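Course handout, unit 3: Worktops with a marble pattern
Kaj Fogh, Gruststead evening course, September term

In this unit we look at the worktop as a surface to be read before it is cleaned. A pale beige pattern hides crumbs very well, and it hides small scratches also. Please look from a low angle, along the veins, before you take the cloth.
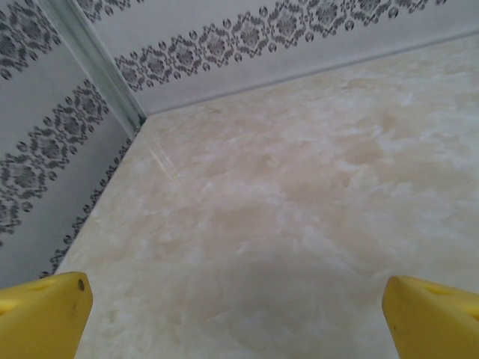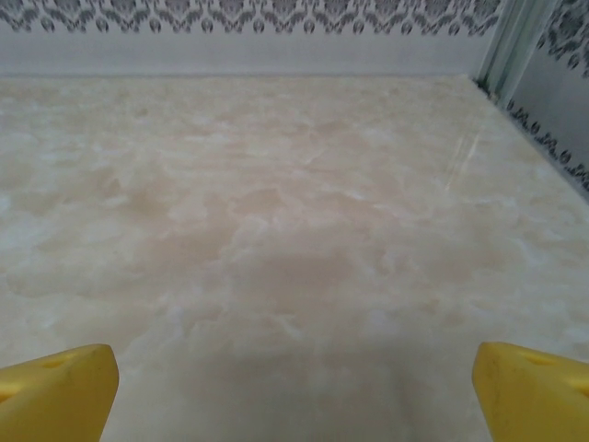 Key rings over the beige pattern, with a red tag: 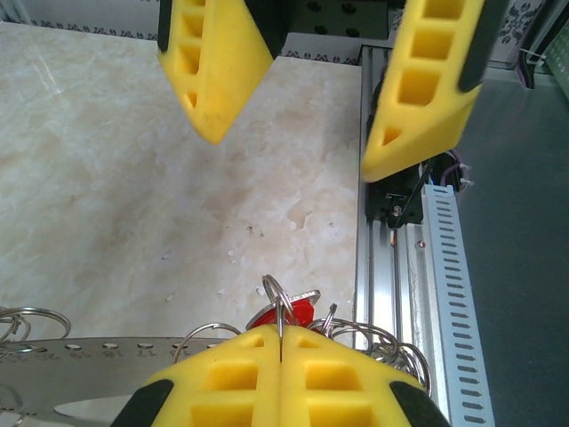
How do I know if a mark is a stain or part of the pattern?
Pass a dry fingertip over it, then wipe once with plain warm water. The pattern stays the same after wiping and has no edge that you can feel.

For next time, read pages 8 to 13 in the Juhl booklet and write six lines on a worktop at home. Give them to Declan Sutcliffe — he collects the papers for both groups.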